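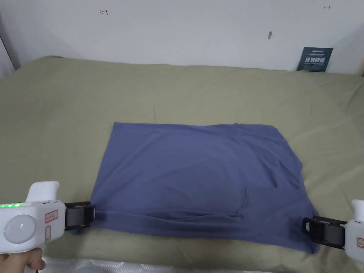

Temporal alignment and contact labelling for two-handed cloth demonstrations
Araba Tetteh, Povero project, interim report, 26/10/2024

1. Aim

The folding policy takes one head view and two gripper views as input. Each stream is logged with its own clock. The aim of this part of the project was to bring the streams onto a common timeline and to label, for every time step, whether each gripper is holding cloth. The loader and the training code (Plekby) were written in July and are not described again.

2. Alignment

Streams are resampled to 10 Hz. The clock offset is found by cross-correlating jaw opening with optical flow near the fingertips. Episodes with a weak correlation peak are rejected. Of 331 episodes, 14 were rejected, mostly short ones with a single grasp.

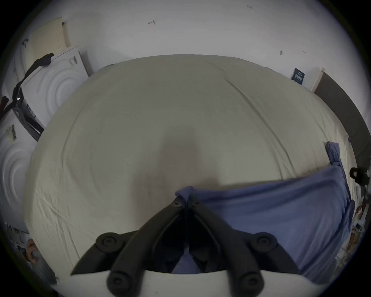
3. Contact labels

Jaw width alone is a poor signal. A single layer of T-shirt fabric is thin enough that a closed jaw with cloth and a closed jaw without it give almost the same reading. A small classifier was therefore trained on a crop between the fingertips, using roughly 1,000 hand-labelled crops.

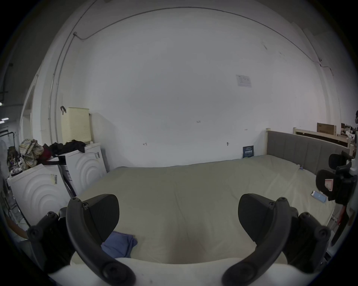
The crop is taken before fisheye correction. Correcting first stretched the region below the fingertips and gave no gain in accuracy. Labels are smoothed with a median filter — window of five steps — so that one bad crop does not split a grasp in two.

4. Remaining errors

Most errors fall in the steps just before jaw closure, when cloth lies behind the fingers but is not between them. 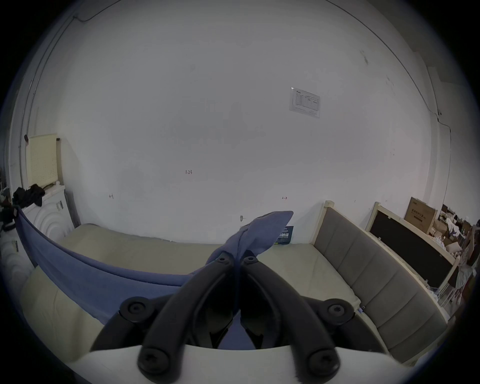
Adding jaw velocity as a second input removed some of these. The Tavares tracker was also tried for gripper pose, but it drifted when a plain wall filled much of the view. Pose is for now taken from the Posen filter, with its default noise settings. Tuning these is the next task.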